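Vimmont Tests Robotic Sorting of Reusable Tableware at Lilley Site

Oct 11, 2025

Vimmont, the contract caterer that supplies reusable tableware to schools and day camps, has moved part of its return sorting to a robotic arm at its Lilley wash center. The cell was installed in April by Curkovix, the integrator that also maintains the site's conveyor line.

The Lilley building opened in 1978 as a commercial laundry. It now handles up to 3000 bowls and cups per shift. Until this year all of them were separated by hand after the wash, at a bench next to the dryer outlet. Staff pulled nested bowls apart, sorted them by size and color, and placed them in crates for the delivery routes. 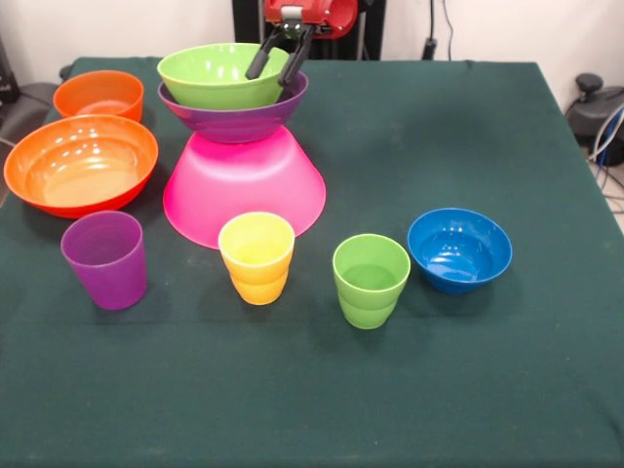 By the Operations Desk
Staff Writer, Workplace Technology

Bowls and cups are first worked on a cloth-covered table in a test area, where operators set out mixed pieces in different arrangements. Stacked bowls get the most attention. A lime green bowl set slightly off-center in a purple one, with an upturned pink bowl as the base, gives the two-finger gripper a tilted rim to deal with. A stack like this is harder than a single upright bowl because the lower pieces can shift when the top one is lifted.

Curkovix has set the arm to stop if a grip is not confirmed on the second try. An operator then clears the piece and restarts the cycle from a panel at the end of the bench. Cups go through a separate program with a narrower finger opening.

The change has altered the work schedule more than the headcount. Vimmont employs 48 people at Lilley and says no positions were cut when the cell came in. Sorting used to be a full-shift assignment. It is now split into two-hour blocks, and the rest of the shift is spent on inspection, crate checks and arm supervision. Workers assigned to the cell complete a short course on restart procedures and lockout – the same course given to maintenance staff.

Some duties have been added. Operators now log each stop with a cause code, and the shift lead reviews the codes before handover. Employees asked for a lower alarm volume during the first weeks, and the setting was reduced to 70 decibels at the operator position.

Hand sorting continues for lids, cutlery and any piece with visible damage. Vimmont plans to review the stop logs with Curkovix before deciding on a second cell at its Sombatkul Road building – a smaller site with no conveyor.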